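Wolotora Stoneware Espresso Cup, White
Pirkberg Kitchen & Table
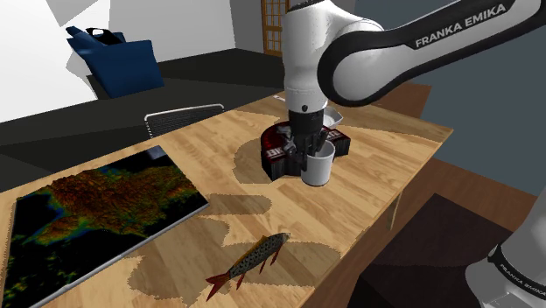

Cups & Mugs

A small white cup for short coffees, made for daily use at home or in a café. The walls are thick enough to hold heat through a slow espresso and the base is flat, so it sits well on a saucer or straight on the bench. Sold singly or as a set.

The glaze is the standard Wolotora white, the same colour used across the bowls and side plates, and older pieces will match within a shade. The foot ring is left unglazed and sanded. It may feel slightly rough for the first few washes.

Details
Material: glazed stoneware
Capacity: 9 cL to the rim
Finish: gloss inside and out
Stock code: WO-424
Dishwasher safe: yes
Microwave safe: yes
Oven safe: no

Choosing a size
If you pull single or double shots, this is the cup to get. It will take a short macchiato but is too small for a flat white. For milk drinks, see the Guerra cup, which has a wider mouth and comes in the same white. The Guerra saucer fits both.

Care
Wash before first use. Coffee stains on the inside come off with bicarb soda and a damp cloth. Do not use steel wool on the glaze. Grey marks left by spoons can be removed with a cream cleanser. Avoid pouring boiling water into a cup that has just come out of the fridge.

Stacking and storage
Cups stack 2 high. Any higher and the rims can chip when the stack is knocked. The Urkent shelf rack holds a dozen and fits a standard kitchen cupboard.

Price
Single cup: $34 for a pair when bought with any Guerra saucer, otherwise see the price list in store
Café orders: by the carton, quoted on request

Delivery
Orders are packed in cardboard sleeves and leave our Pirkberg warehouse within two working days. Remote addresses take longer. If a cup arrives broken, keep the packaging and send us a photo of the damage and the carton label. We will replace the cup or refund it, whichever you prefer.

Returns
Unused cups can be returned in their original sleeve with proof of purchase. We can't take back cups that have been washed or used. Small pinholes and slight variations in the glaze are normal in stoneware and are not treated as faults.

Page updated 2024-07-02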